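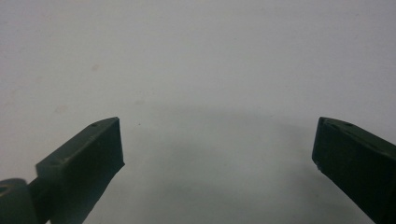
Sun 15 December

I have been putting off writing about the business with the jars, partly because I was cross and partly because I didn't properly understand it until Friday, but it is raining, the washing-up is done and I have a pot of tea all to myself, so I shall try. It all comes down to a pair of dark green fingers that weren't as far apart as the computer believed. I must have looked down past them at the plain pale worktop a thousand times, open wide with nothing between them and their own soft grey shadow underneath, and I'd have sworn there was nothing the matter. I even know the little pale chip near the bottom corner of the right-hand one as well as I know the chip in my favourite mug. You get fond of a thing you hold all day. I suppose that's why I was the last to blame it.

Anyway, the jars. We have been teaching the Huker (the big arm by the window, which Kelechi calls "her ladyship") to take jars from a tray and set them in their boxes for Cárdenas, who make the pickled onions. I do it by hand with the gripper, jar after jar, and the arm learns from what I've done. We've been at it since September and I had got rather proud of her. She had my way of slowing down just before the jar, a bit like someone reaching for a sleeping cat, and Senyo brought his mother in to watch one lunchtime.

Then on Tuesday she broke one. It was an empty jar, thank heavens, but glass is glass, and it went with a bang that had me halfway out of my chair. Iraís was standing much nearer than I was. She had her safety glasses on and nothing touched her, but a piece as long as my thumbnail went clean past the yellow line on the floor, and we have always told visitors that behind the yellow line you are perfectly all right. I keep coming back to that. Senyo's mother stood behind the yellow line.

Iraís hit the red button, bless her, and then we all stood about talking at once. My first thought was a bad jar. So was Jacinto's, and I'm afraid we let ourselves be comforted by it. We swept up, took a fresh tray and started again with everyone further back, and she did a good many beautifully and then cracked another. No bang this time, just a sort of tick, and a line running up the side. Jacinto turned her off at the wall and wrote DO NOT USE on the lid of a biscuit tin and propped it against her.

Wednesday was a horrid day. Kelechi went through the arm from top to bottom and found nothing, and then did it again with Xóchitl over from the Plirnham office to look over his shoulder, which he bore very well. The motors were right, the force limit was set where it should be, and the arm was closing precisely as far as it had been told to. It was Xóchitl who asked, quite mildly, who had told it. I'm afraid I put my hand up like a child in school!

So on Thursday they did my gripper. She had me open and close it on a set of metal blocks, while she read off what the computer thought the gap was, and at first it was all perfect and I felt dreadfully smug. Then she made me carry on. Squeeze, let go, squeeze, let go, all through the afternoon, with Senyo keeping the tally and feeding me mints. By 800 there was a small difference. By 2,000 it was bad enough that Xóchitl stopped writing and simply turned the screen round so I could see. The part inside that measures the opening had been creeping on its spindle, the tiniest slip each time, and whenever I switched the thing on afresh in the morning it set itself to nought and looked as innocent as anything. My mornings were right and my late afternoons were wrong. The arm had learned from both, poor thing, and now and again it went for a jar the afternoon way and squeezed for a gap narrower than the glass.

What I can't quite forgive is the force limit. It was set for the plastic tubs we were using before the Cárdenas job, and it had never been changed. "Set where it should be" only meant it matched the sheet, and the sheet was for tubs. Kelechi went very quiet when he saw that, and I made him a cup of tea and he let it go cold. It could as easily have been me. I've signed that sheet as well, more than once, without reading past the first line.

On Friday we had it all out round the table, and nobody was unkind. Roughly 1,000 of my goes at the jars will have to be thrown away, everything done after lunch since the new spindle went in, and I did feel a pang, I had a sore wrist for some of those. The gripper is to be checked on the blocks at the start, at dinner time and at the end. There's a clear screen coming from the people in Flondeddale to stand between her ladyship and the rest of us, and until it arrives there will be no glass in the room whatever. The yellow line is moving back too, though Iraís says she'll be behind the door regardless, and I can't say I blame her.

I rang Senyo's mother this afternoon to own up. She laughed and said she'd been more worried about the stairs. We ended up talking for ages about her knee, and she's sending him in tomorrow with a ginger cake, so I must remember to take the big knife and some plates.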